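# titach-crossings

Simulated street-crossing episodes for the sidewalk delivery project, Plosisden robotics club. Maintained by Delyth Samuel. First pushed in September, in time for the second build cycle.

## Contents

- `episodes/`: 731 recorded runs, one folder each
- `splits/`: train, val and held-out lists
- `tools/`: replay viewer, label checker, converter for the old Sayce log format
- `maps/`: corner outlines used by the planner

Each episode folder holds RGB frames, a pose log, wheel commands and `labels.json`. Episodes run up to 2000 steps. Shorter ones ended on goal, on contact or on operator stop; the reason is in `end_state`.

## Task

The agent starts on or near a marked crosswalk and has to reach the sidewalk on the far side, then stop clear of the curb. It gets a goal point in its own coordinates and the forward camera. It gets no map at run time. The files in `maps/` are for scoring only.

Corners are harder than mid-block crossings. Where two crosswalks meet, the first planner tended to follow whichever set of stripes had the strongest contrast and drift toward the side street. Runs with this failure are tagged `wrong_leg`.

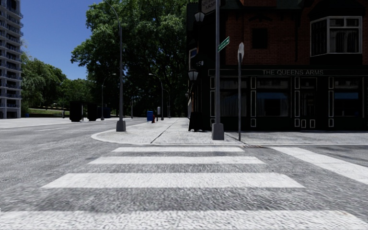 Poles are the other main source of stops. Lamp bases and sign posts are labeled `fixed_thin`; bins, hydrants and utility boxes are `fixed_low`. The two classes have separate clearance values in `tools/score.yaml`. Do not merge them. Storm drain grates are labeled `ground` and carry no penalty, although the depth estimator on the Widis branch still reads dark grates as holes.

## Splits

The held-out list has 16 corners that appear in neither train nor val. Please don't tune on them. Club members entering the spring course should report val and held-out scores separately.

## Running the viewer

```
pip install -r requirements.txt
python tools/replay.py --episode 300 --overlay labels
```

Use `--step` to pause between frames. The overlay is slow on the lab laptops; `--overlay none` is fine for checking poses.

## Known problems

- Curb height is constant within a map, including at ramps.
- Tree shadow on the sidewalk lowers the free-space score. Relabeling is in progress.
- Text on signs and shop fronts is not labeled.
- Converted Sayce logs have no wheel commands, so `replay.py` skips the command plot.

Label fixes go in as pull requests against `labels-next`, with the episode number in the title.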